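Vesgate Three-Finger Hand, wrist mount version

I've been selling the Vesgate for a while now, and the question I get most is whether it's worth the extra money for light bench work. My answer is yes, if you plan to take old computers apart, and probably no if all you do is move boxes! Gion Moser at our Gerndale shop keeps one set up for teardown work, and he's the one to ask about fingertips.

Motherboards with the processor still clamped in the socket and the memory slots empty:
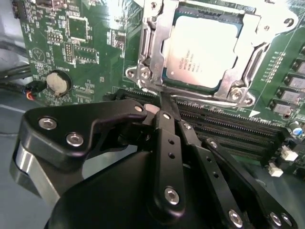
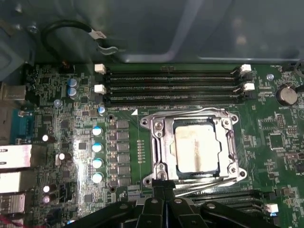 Now, the budget part. The hand ships with 2 sets of fingertip pads, and a spare set is $31 (get one with your order, you'll want it). The mounting plate and cable kit is $167 and it's sold separately, so please don't forget it like I did on my own first order. Lead time is two weeks from our Kurnmont warehouse, a bit longer in February.

Not sure your arm can carry it? Send the model number to Birgit Meinecke before you buy and she'll check it for you, free. Prices last updated 10/27/21.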